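Gallery: Table Settings, Brutura range

Faith Mutiso keeps telling me a round white mat makes a small table look finished. I have my doubts. It takes up a lot of wood, and a plate set to one side of it looks as if it slid there. She also swears by colored plates for sweet things - I was ready to argue about that too, and I'm less sure now.

Pictures from 18 May 2025. Comments are mine, so blame me and leave Faith out of it.

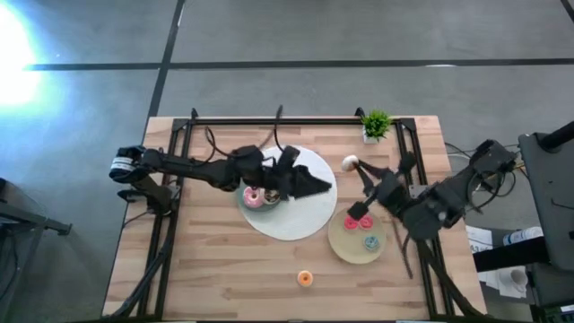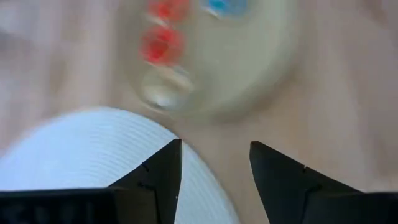 First picture: white mat, teal-green plate, two donuts, one with pink frosting. The beige plate is down to the right of the mat. Second picture: pale tabletop and a white ridged piece.

The pink against the green I'll grant her. Beige on light wood does nothing for me, and I'd want a darker plate before I called it a setting. Benedek Takács disagrees and is welcome to put up his own page.

Next gallery: Farnthorpe bowls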